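Galería: las bandejas pequeñas y las piezas sueltas

Quienes seguís el rincón de Ilham ya sabéis que me pierdo con las cosas menudas, y este verano le ha tocado el turno a los ladrillos de juguete. Empecé en julio, con una caja de 300 piezas revueltas que me pasó Domnica Sârbu (¡gracias otra vez, Domnica!), y desde entonces no hago más que buscarles sitio, por colores, por tamaños o simplemente por el gusto de verlas juntas sobre una mesa blanca, que es donde mejor lucen.

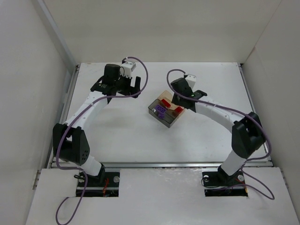
La mesa blanca y una cajita abierta.
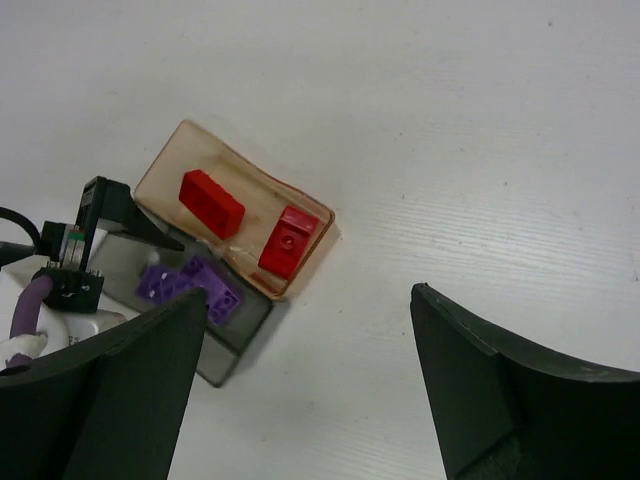

Dos ladrillos rojos, uno más largo que el otro, en la bandeja ámbar translúcida. Me encanta el tono cálido que toma el blanco a través de sus paredes.

De todos los recipientes que he ido probando, los que más me convencen son los bajitos, porque se mete la mano sin pelearse con nada y se ve enseguida lo que hay dentro. Los hondos los guardo para las piezas repetidas, que en casa son muchas, y las ruedas y ventanitas van aparte, en tarros de cristal de mermelada. Me quedan por ordenar los azules y una bolsa entera de bases verdes que todavía no sé dónde poner. Si tenéis alguna idea, escribidme, que leo todos los mensajes aunque tarde un poco en contestar.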